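Pince à main Grollum : mes notes après un mois

J'ai reçu la Grollum en décembre, commandée chez Hoxha pour 684 euros la paire. On la tient à la main, on serre, les deux doigts se ferment. Le colis pèse 1424 grammes, notice comprise. Je l'essaie sur la table à manger avec des paquets de snacks.

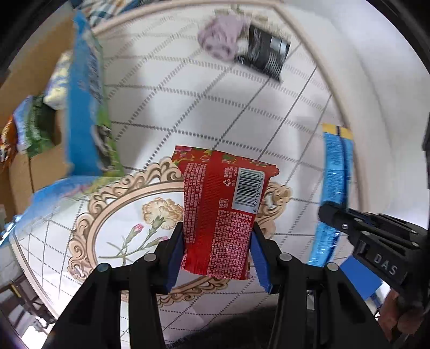 Le sachet rouge entre les deux patins bleus.

Les sachets souples sont le cas qui m'intéresse. Il faut viser le milieu et ne pas trop serrer. Pour la suite, je range tout dans un carton aux rabats ouverts. Misaki Takeda, qui a la même, préfère un bac bas. Je garde le carton, les parois obligent à soigner l'angle d'approche.
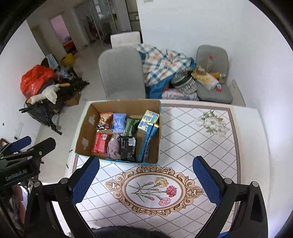

Ce que j'en pense

La prise en main est correcte, la gâchette un peu dure. Les patins se changent, le jeu de rechange coûte 3 euros. La notice n'existe qu'en anglais. J'ai écrit à Hoxha à ce sujet et j'attends la réponse.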